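Student robotics – Two-arm kitchen task, need advice on soft food

h_paulauskas
Posts: 36
Hello to everyone. I am in the second year and our club does the kitchen task with two arms this term. The sandwich must go from the plate to the tray and stay closed. With the cutlery and the cups we have no big problem. With the bread we have two bad results: either the gripper presses the slice flat, or it is too gentle and only the top slice comes. Our control program is Folix, the version from May. Which closing force do you use for bread?

roscoe_o
Posts: 1,225
You ask for a force, but I would first ask where you take hold of it. If you go in at the middle of a side, the corners hang down and the filling slides out. Try close to a corner, with the fingers a little below the lower slice.

zamora.w
Posts: 500
I don't agree with Roscoe. Near the corner you have less bread between the fingers, and it tears. We did it that way last year and we lost points for crumbs. Go in at the middle, deeper, and slowly.

roscoe_o
Posts: 1,225
You used toasted bread last year, Wendell. It is a different material.

zamora.w
Posts: 500
Half of the runs were toasted, yes. The other half was soft and it tore also.

Harriet M
Posts: 900
May I ask why only one arm does the work? You have two. One holds the plate still and the other lifts. In our team this helped more than any change of force. The plate was moving a few millimetres each time and we had blamed the gripper for it.

h_paulauskas
Posts: 36
Thank you, Harriet. We keep the second arm waiting over the mat, as we are afraid of a collision. Shoshana wrote the safety limits and they are quite strict. I put our practice page from today, so you can see how we set the table.

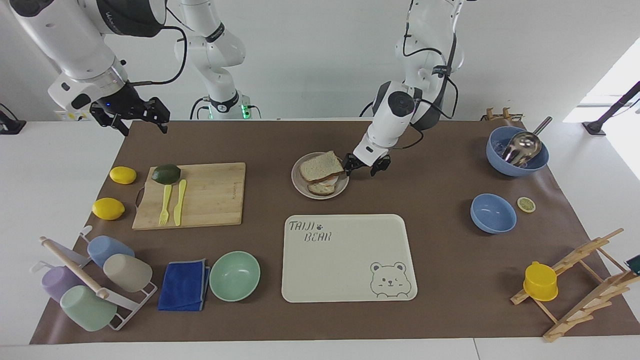

Robot room, Rirard – 23/07/2020
Practice with the left arm on the sandwich, white bread, round plate. The tray for the finished sandwich is at the front of the mat. Next on the list: the same with a slower closing, then the yellow fork and knife.

roscoe_o
Posts: 1,225
Your plate has a raised rim. The fingers must come over it, so my advice to go below the lower slice is not so easy for you. I take back a part of what I said. Do you have a flat plate?

s_fitzsimmons
Posts: 36
I am the one with the strict limits :) The rules say a plate, they don't say which one. But I prefer to train with the difficult one. I can open the limits for the second arm on the plate side, if Heino promises to keep the speed low.

zamora.w
Posts: 500
Still the middle, in my opinion. Try both and write the results, please.

h_paulauskas
Posts: 36
I promise the low speed. We will try both places on Monday and I will write it in this thread.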